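Storing Hard Cheese at Home

Hard cheeses such as Hanasetti keep well when they are wrapped correctly. Unwrap the wedge, wipe the cut face with a clean, dry cloth and trim any dried edges.

Wrap the wedge in wax paper, folding the ends under. Place it in a lidded box in the vegetable drawer.
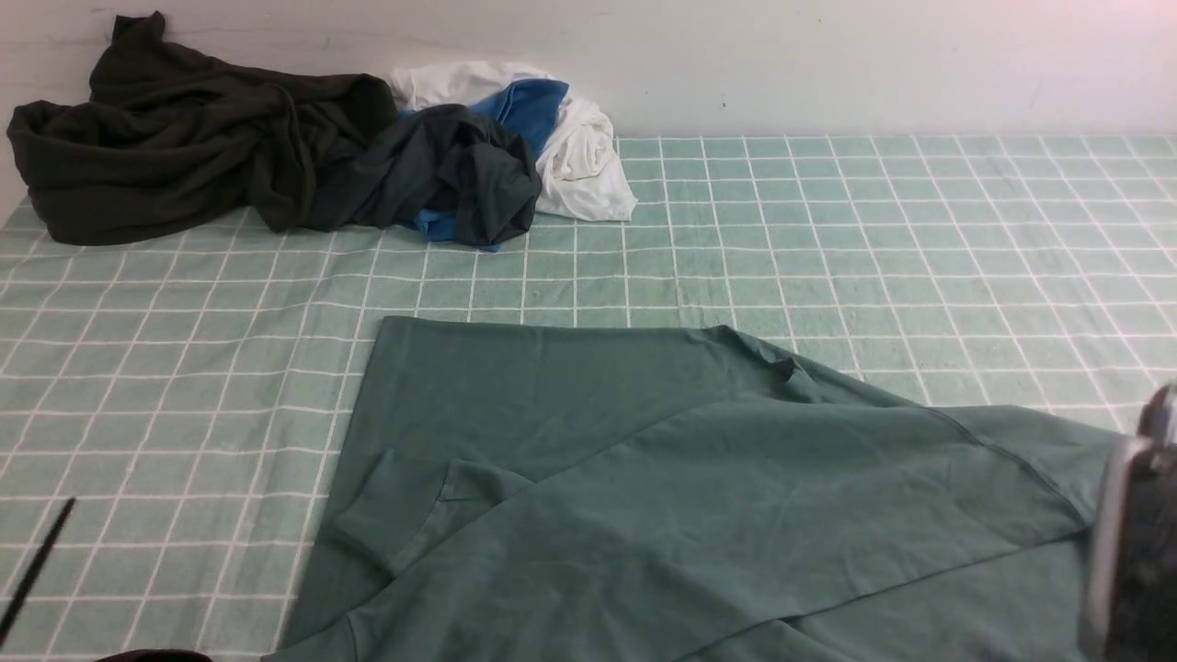
Green and white grid cloth on a work surface, with dark garments at the back.

Change the paper every 7 days. Grated cheese should be frozen in small bags and used from frozen. Remove the wedge from the refrigerator 18 minutes before serving.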